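4.2 Memory removal with the Gremby service kit

The Gremby kit is sold as a desktop disassembly cell for repair shops and refurbishers who would like to stop paying people to pull memory modules out of old office computers. The brochure promises an installation time of one afternoon. Ours began on a Saturday and ended in July, a span that includes two firmware updates and a long correspondence with Bendasow, the reseller, over a missing bag of screws.

We evaluated the kit with its stock gripper and with the Dindetix planning software, version as shipped. The Vasilakis add-on, which is supposed to handle flexible parts such as cables, was licensed but left switched off for the trials in this section. Target machines were used desktop towers, laid on their sides and opened by hand. The vendor calls such a machine "a structured environment." Readers who have opened one may hold another view. Cables go where the last technician left them, and the memory slots sit close enough to the processor socket that a careless approach puts a finger on something expensive. 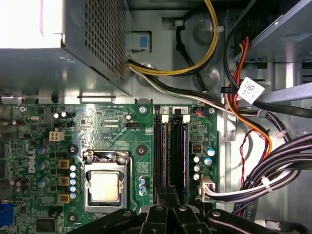
Does the kit need a CAD model of each computer before it can work on it?
A model is optional. The software accepts a few taught reference points on the board instead, and we used taught points throughout. Teaching a new board took our slowest operator 25 minutes.

Each trial consisted of an approach to the slot, release of the retention latches, a grasp on the upper edge of the module, and a straight pull. We ran 160 trials. A trial was stopped when the measured force passed the limit set in the software, or when the operator reached for the emergency stop, whichever nerve gave out first. The default force limit turned out to be generous enough to lift a small chassis, so we lowered it before the first scored run and recommend that other buyers do the same.

Most of the failures came from the approach. The planner treats the inside of the case as an open box with a flat floor, and it is fond of the shortest path. Loose wiring is invisible to it. When a bundle lay across the intended route, the arm would push against it with great patience until the limit tripped, then report "task paused by user." We have asked the vendor which user is meant. Adding a taught waypoint high above the board cured most of this at the price of a slower cycle, and all the later trials were run that way (Figure 3).

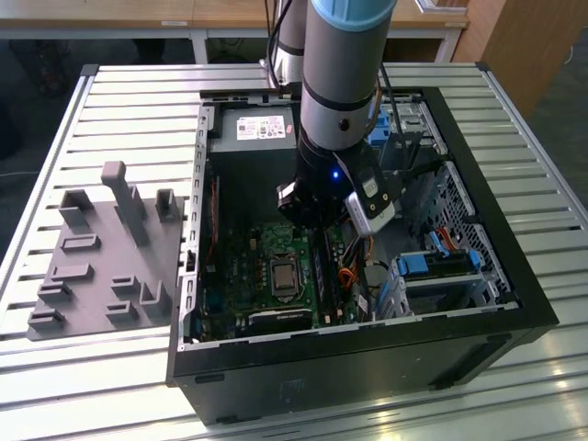

Figure 3. Gripper over the motherboard of an opened desktop tower, near the memory slot area. The gray fixture plate is on the table to the left of the case.

Latch release was better than we had feared. The fingers are bulky for the job, and on boards with two slots side by side they tended to bother the neighbor. The wrist camera helped with the first part of the descent and was of little use after that, when its view consisted largely of gripper. Operators soon learned to watch the overhead view and ignore the screen that the manual tells them to watch.

On cost, the gripper's replacement finger set lists at $655, and the manual rates a set for 2,000 grasps. We did not wear ours out and can't comment on the rating. The fingers are held on by two bolts, one of which can be reached only after removing the part it holds. Bendasow describes the procedure as tool-free and supplies the tool. Cable handling with the Vasilakis add-on enabled is covered in Section 4.3.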